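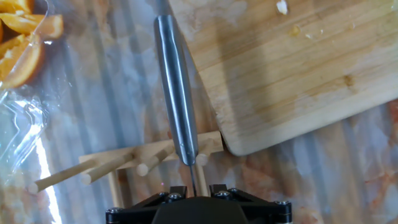

Stainless steel kitchen knife with a rounded metal handle.

Review: Gultska Cundia Patrol Trunk Drawer
By Mervin Gill
Nov 25, 2025

I have been waiting years for somebody to build a decent trunk drawer for a patrol SUV at a price a small department can swallow, and I think Gultska has done it. The Cundia showed up at our place in Clivedon last February, I bolted it into my own unit the same afternoon, and I've been boring the whole squad room with it ever since.

Some background for readers from outside the job. The back of a patrol SUV is a closet, a tool shed and a first aid station all at once. Mine carries a trauma bag, flares, a ballistic helmet, a rifle case, a rope bag, traffic vests, evidence bags, a fire extinguisher, a blanket and whatever the last shift forgot to take out. Before the Cundia all of it lived in two plastic totes and a milk crate. On a hard left everything went right. I once pulled up at a rollover and had to dig past a bag of traffic cones to reach the tourniquets, and I still think about that one.

The Cundia is a single steel drawer on full-extension slides with a flat deck on top. It costs $497 with the mounting brackets, and the model for our vehicle weighs 78 pounds, so get a friend. Laurier Robichaud from our day shift took the other end and we had it in before his coffee went cold (he would like it noted that he did the crawling). The instructions are printed large, the bolts come bagged by step, and there was no drilling. I expected to be swearing by page two and I wasn't.

What I love first is the slides. They come out all the way, they stop where you leave them, even nose-down on a hill, and they make almost no noise. That last part matters more than you'd guess on a quiet street at three in the morning. The latch is a big paddle you can work in winter gloves, and it closes with a good solid clunk so you know it's home.

The dividers are the other great thing. You get five of them, they drop into slots along the sides, and you can change the layout without tools. I went through three arrangements in the first week, and ended up with medical on the left, where my hand goes first, flares and vests in the middle, and evidence supplies on the right.

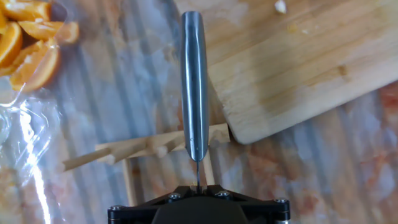 Kendra MacDonald, who shares the vehicle with me on opposite shifts, wanted the helmet in the drawer instead of on the deck, so we tried it her way for a month and she was right. The deck now holds the rifle case and the rope bag, both on the tie-down rails, and there's still room for a box lunch. We put a strip of colored tape on each divider so that anyone borrowing the car can find things, and the borrowers have been pretty good about putting them back.

The lock deserves a paragraph. It's a keypad with a key backup, and it has its own battery, so a dead car doesn't lock you out of your gear. The buttons light up red and you can dim them. I changed the code twice with the manual shut, and anyone who has tried to do that on the old McKinnon box we had before will know why I'm so happy about it! The McKinnon was built like a bank and worked like one too, hours and all.

Now the complaints, and I do have a few. The drawer liner is thin and started curling at the front corner by summer. I glued it down and it has stayed down, but at this price I'd like a thicker one. The deck gets hot when the car sits in the sun, so don't put anything on it that minds heat. And the drawer is rated for 40 pounds per section, which sounds generous until someone drops in a set of bolt cutters, a pry bar and a sledge together. Ours held up fine once we moved the heavy tools to the back wall. I'd also like a second interior light. The one it has is bright enough at the front and leaves the last few inches in shadow.

Spare tire access is better than I feared. Two pins come out and the deck tips up. It's a little stiff, and you do have to take the rifle case off first.

Rosaire McIntyre, our fleet manager, cared mostly about what happens when the vehicle gets traded in. The whole unit came out of my SUV and went into a newer one of the same model with the same brackets, and nothing was bent or stripped. She has since asked for four more in next year's budget, and I have been told to stop bringing it up at meetings.
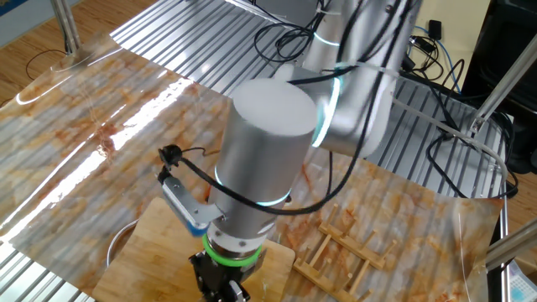

Can the Cundia be fitted in a vehicle with a K9 kennel?
It depends on the kennel. The drawer needs the full cargo floor behind the rear seat, so a kennel that replaces the rear seat leaves space for it, and one that sits in the cargo area does not. Measure from the back of the kennel to the tailgate before you order.

Américo Aguiar on our K9 side has the first kind and his went in fine, though he had to move a water jug bracket over to the other wall. He keeps leashes and the dog's first aid kit in the front section and says he'd buy it again.

So would I, and with my own money. If your department is still running on totes, ask for one of these, try it in one car for a month and let the other shifts use it. Order a thicker liner while you're at it.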